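3.2 Table coverings and the manners that go with them

We came to table coverings a little sideways. When Jolán Juhász and I began visiting households in Sonstead, our plan was to ask people about meals, and we had a long sheet of questions on who cooked, who served, and who was allowed to get up first. The cloths kept getting into the answers anyway. A woman we had asked about Sunday soup told us, for most of an hour, how her mother-in-law judged a household by whether the cloth hung evenly at both ends, and by the time she had finished our own soup had gone cold and we had a new section for the paper.

Readers who grew up with bare tables may find it hard to imagine how much feeling can be tied up in a few yards of fabric. In Sonstead, and to a lesser degree in the neighboring town of Grudbridge, people spoke of three kinds of cloth: the good one, the everyday one, and the one that is "just down." The good cloth is nearly always pale, is ironed on the table itself, and comes out for guests and funerals. The everyday cloth is patterned, so that it can go a while between washings. The third kind is the one we had overlooked completely, and it turned out to be the one people touched most. It is plain, usually dark, and large, and it goes over a table where something is going to be done: mending, potting seedlings, sorting buttons, fixing a radio.

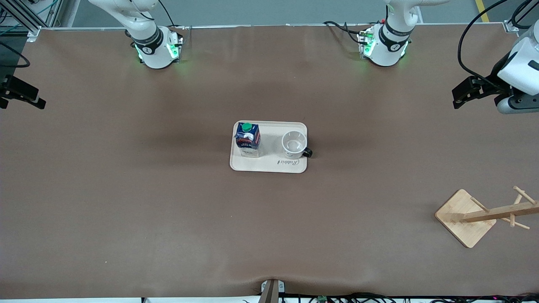

Figure 2. A large plain brown cloth covering a tabletop.

Several of the people we talked with were almost apologetic about this third cloth, and would begin to fold it away when we came in. We learned to ask them to leave it. Once it stayed, so did the work, and the talk became a good deal easier. One retired upholsterer went right on sorting tacks while he told us that his children had never been scolded for anything they did on the brown cloth, though a single dropped spoon on the white one could spoil an afternoon. We heard versions of this in both towns, and we have come to think of the working cloth as a kind of permission. It tells everyone in the room that crumbs and elbows will be forgiven for the time being.

Color matters here more than fiber. Zamfir, whose notes from his April visits to Grudbridge he kindly shared with us, found that people could rarely say what their working cloth was made of but were quick and firm about what shade it ought to be. Brown came up again and again, with dark green a little way behind. The reasons given were practical ones (tea, soil, machine oil), and yet two of his speakers also said that a brown cloth "looks like the table," so that putting it down did not feel like dressing the room for company. We find that a lovely way of putting it, and we return to it in Section 13 when we discuss floors.

There is also the question of creases. On the good cloth a crease is a small disgrace, and we watched one hostess smooth the same fold with the side of her hand all through dessert.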